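# Suturing rig: purchasing and budget questions

Maintained by Verena Mayrhofer, Bestwood skills lab. Last revised Wednesday, August 9, 2023. Prices are in pounds, without VAT.

**What does the base order cover?**

One arm, the controller, the foot pedal and a single needle driver. It does not cover the bench, the second arm or any tissue. Bukell quotes these on separate lines, so ask for all of them on the same quotation or the delivery charge is applied twice.

**How much should we set aside for instruments?**

Allow 4,000 a year per arm. Needle drivers are the main cost. The jaws wear at the gripping faces well before the pins or the shaft show any play, and a worn pair lets the needle rotate during the drive. Bukell does not regrind jaws. Flanagan does, at 62 per instrument, but a reground driver has to be recalibrated before it goes back on the arm.

**Is the wrist camera an optional extra?**

On paper, yes. In a budget, treat it as part of the arm. The overhead camera loses the needle behind the instrument for much of each stitch, and the wrist view is the one used for scoring. It adds 2,000, lens and cable included.

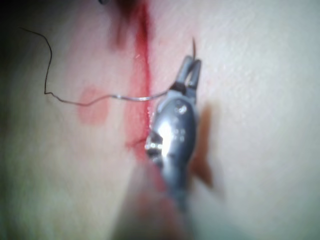 *Wrist camera view: needle held in the driver jaws, suture thread lying across the incision.*

Check two things when you accept the camera. Focus should be sharp at the jaw tips; blur further down the instrument body is normal at this distance and is not grounds for a return. Polished metal also produces strong highlights, so ask for the dimmable lamp -- the fixed one cannot be turned down later.

**Do we need both arms in the first year?**

Not for single-driver exercises. Two-handed knot tying does need the second arm. The controller accepts it without an upgrade, but the bench must be the wide model from the start. The narrow bench cannot be extended.

**What about consumables?**

Suture, needles and tissue pads come out of the running budget, not the capital one. Iolo Bowen keeps the stock sheet and needs your session numbers by April. Pads from Brinimberg fit the standard clamp; other makes may need a spacer plate.

**How long is the warranty?**

Three years on the arm and controller. Instruments are excluded, as is any cable damaged by routing it under the bench clamp.

**Can we lease?**

Yes, through Flanagan only. Leased arms must be serviced on site, so check door widths and leave clear access behind the bench.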